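Gallery: showing an arm what to do with a cup

Words by Marleny Montoya. Setup by Hrefna Grímsdóttir.

I have now sat through enough launch talks to be wary of the phrase "just show it once". The claim goes like this. You take the robot by the wrist, or you steer it from a chair with a handset, and it picks up the job the way an apprentice would. No programming, no specialist, back to work by lunch. Polus says it on its stand banner. Cerneo says it with a piano track underneath.

So I asked Hrefna Grímsdóttir to let me watch the dull version. She runs the teaching sessions at Cerudum and has no banner. Her current task involves two cups on a table, one arm and a person at the controls, all of it done in simulation before anyone goes near the real thing. I spent an August afternoon beside her and drank a lot of her tea. Two pictures came home with me, along with more doubts than I had on the train there.

The task, for the record: take hold of a cup, lift it, put it down next to the other one, let go and back off. A four-year-old would be bored by it. Hrefna had 161 recorded attempts by the time I arrived and thought perhaps half were fit to learn from.
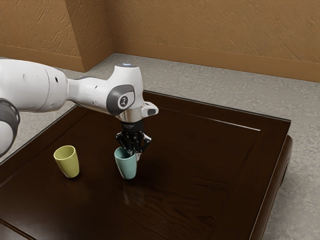
Steering an arm by hand control is harder than it looks from the audience side. My first attempts were awful. The handset moves the gripper smoothly enough, but your sense of depth goes as soon as you are working from a screen, and I kept stopping short or sailing past. Hrefna's way is to come straight down over the cup and take it by the upper edge, as with the teal one, while the yellow-green one stands off to the left under the arm and has to be left alone. That last bit matters more than I expected. A person avoids the second cup without a thought. A machine that copies people has to be shown plenty of people avoiding it, and from different starting places, or it may well learn the avoiding as an accident of where the cups happened to be that day.

Which brings me to my main complaint about demonstration as a sales pitch. What gets recorded is a string of positions and finger openings, with the camera views alongside. What the salesman says gets recorded is "the task". Those are a long way apart. When I paused to scratch my nose with the gripper over the table, the pause went in too. Hrefna deleted that one. She deletes a good many, and she keeps a notebook of the reasons, mostly in Icelandic, with one page headed "Nowakowski" after a former colleague's habit of twisting the wrist at the last moment. The copied policy picked the twist up faithfully. It took them a fortnight to find out where it had come from.

She doesn't think much of guiding by hand either, at least for this job. Push a real arm about by its wrist and your own hands end up in the camera's view, so the system learns from pictures containing a person who won't be there later. You can work around that. People do. It goes in the small print, well below "just show it once".
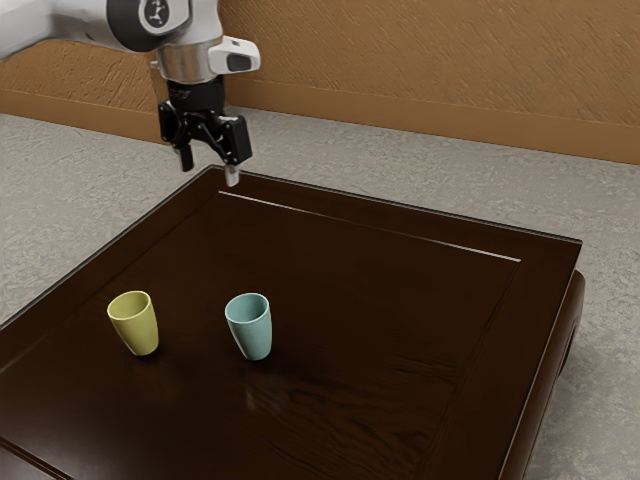
How many demonstrations does a job like this need?
More than the brochure says, and the number depends on how much you let things move. With both cups always put back on the same spots, Hrefna got something presentable from 15. Once she began shifting them about the table, that version fell apart, and she now reckons on roughly 1,000 before she would leave it unattended. She wouldn't sign anything to that effect.

I asked to see the version trained on the small set, because that is the one you would film for a stand. It was lovely for a while. Then she slid the teal cup a short way towards the edge, and the arm went down with great confidence to where the cup used to be, closed on air, lifted the air and set it down carefully next to the other cup. I laughed. Hrefna had seen it before and wrote the time on a sticky note.

In fairness to her, she never claimed otherwise. The method does work, in the sense that a patient person with tidy habits can get useful behaviour out of it without writing the motions as code. For fiddly jobs with awkward shapes I can see why you would want that. She also pointed out that my own driving got better over the afternoon, and that 5 of my last attempts went into the keep pile. I was absurdly pleased, and then I wondered what else of mine had gone in with them.

What I'd like from anyone selling this is a short list in plain type. How many demonstrations were recorded, and how many thrown out? Who gave them, and how long had they practised? How far were the objects moved between one and the next? I put those to Polus in writing and had back a link to the video with the banner in it. Cerneo offered me a call with someone in marketing, which I haven't taken up.

Hrefna is moving on to a third cup next, with a handle. She expects it to go badly at first and has told me I can come and drive again if I bring biscuits.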